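Collecting Demonstrations for Sorting Soft Household Items
Project report, Els Dierckx and Leonie Rathjen

2. Data collection 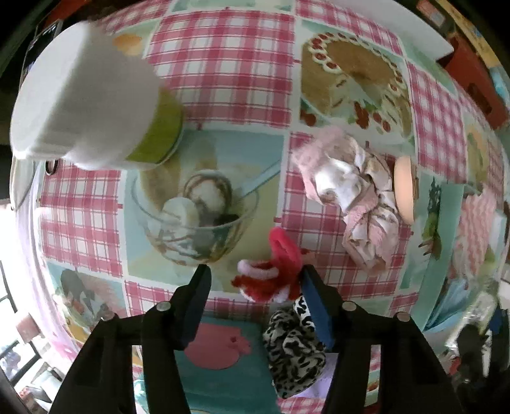
All demonstrations were recorded with the Norulgate hand-held gripper, with the camera mounted on the tool. Hair ties and scrunchies were chosen as the target class: they deform on contact and have no fixed grasp point. Other items were left on the table as distractors. A patterned cloth was used in part of the set to make segmentation harder.

We recorded 1,064 demonstrations in February. Of these, 900 passed the check for tracking loss and complete finger closure. The first 400 were used to train the baseline policy, Tundotley.

Two operators took turns. Leonie approached at a steeper angle than Els, and the baseline reproduced both styles without a clear preference. Operator ID was added to the log format after this was noticed. Earlier entries were labeled by hand.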